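Re: [arms-list] Which fingers for soft floppy things?

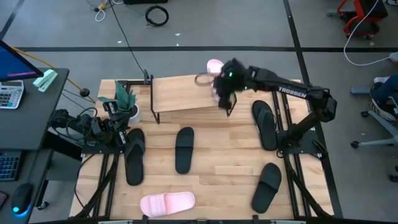
Hi Despina, hi all,

Sorry for the slow reply, October got away from me. I've now had a decent go at the shoe job with both sets of fingers, so I can finally answer your question properly instead of waving my hands about it.

Despina Bošković wrote:
> We're still on the stock fingers for our pair of arms and they're
> fine on blocks and cups, but anything that bends in the middle is a
> nightmare. Somebody on here (Madalena?) mentioned swapping to the
> Bartoš pads. Are they worth it for things like slippers and pouches?
> And did you have to retune anything on the controller side, or do
> they just bolt on? I've got budget for one set and I'd rather not
> blow it on something that ends up in the drawer.
>
> Also, how are you finding the head camera compared with one up on
> the frame?

Short version: yes to the pads, with some grumbling, and no, they don't just bolt on.

Longer version. Our test is slides, the slip-on sandal kind, black ones and pink ones, with the pink going up on the little shelf at the back of the table. I picked slides because they're cheap and the strap gives you a big obvious loop, so there are two sensible ways to pick one up (by the strap, or pinching the sole edge) and you learn something different from each. Strap grabs are easy with either set of fingers. It's the sole grabs that sort them out. With the stock fingers the shoe pivots as soon as the arm starts to lift, and by the time you're up at shelf height the heel is hanging down and clips the front of the board. Drove me up the wall! The pads hold the angle much better and I can usually get it over the shelf without a second go.

We did 300 lifts all up, split between the two sets, same operator (me, with a very sore shoulder by the end). I'm not going to post percentages because I changed the lighting partway through like a goose, but the difference was plain enough that I've left the pads on.

Now the grumbling. They're thicker than the originals, so your closed position is wrong from the minute you fit them. If you leave the old limit in, the motor sits there pushing against itself and gets properly warm. I redid the gripper zero and dropped the current limit, then did it again after lunch when I realised I'd only saved it for one arm. Set aside nearly 3 hours for the lot if you haven't done it before. They also pick up every bit of fluff in the building and go slippery, so keep some alcohol wipes handy.

Colour matters more than I'd expected, by the way. The black arms over black shoes are a pain for whoever's judging depth off the video, me included. Pink against the pale timber is lovely. If you're choosing objects for your own comparison I'd go for something bright, at least till you trust the setup.

On the cameras, I go back and forth. I like the head view for seeing the whole table plus where both arms are, and it's much nicer to teleop from. But you do get every wobble, and the floor and the chairs and whatever leads I haven't tidied up. The frame camera is dead steady and a bit dull, and it loses the gripper whenever the elbow gets in front of it. If you can only run one, I'd say head for driving and frame for anything you want to measure. Roltham had a loan kit with a wrist camera that I'd love to try next, but the bracket looked fiddly and I'd have to reroute the cables again, ugh.

Controller-wise we're still running the Kudia build. I had a look at the Prilurholm branch and got as far as homing one arm before the other dropped off the bus, so back I went. If anyone has both arms going happily on it, please sing out and tell me which version, I'd happily switch for the smoother gripper ramp alone.

Happy to send you my limits file, Despina, just yell. Check the signs on the left arm before you run it though, ours was mounted the other way round for a while and I can't swear I cleaned everything up.

Cheers,
Madalena Valente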